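How to Wash a Printed Cotton Cover Without Fading It
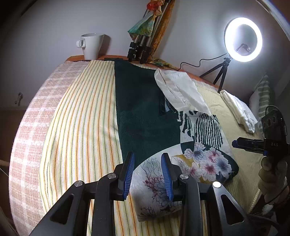 Floral fabric folded on the bed.

Check the care label first. If it says cold only, stay with cold for the rinse too.

1. Turn the cover inside out and close any buttons or zippers.
2. Dab a hidden corner with a damp white cloth. If color comes off, wash it alone.
3. Use half the usual detergent – liquid, no bleach.
4. Pick a gentle cycle and keep the spin at 500.
5. Shake it out and hang it in the shade.

Iron on the wrong side while slightly damp. Dark prints can bleed for the first few washes, so keep them away from whites until the rinse water runs clear.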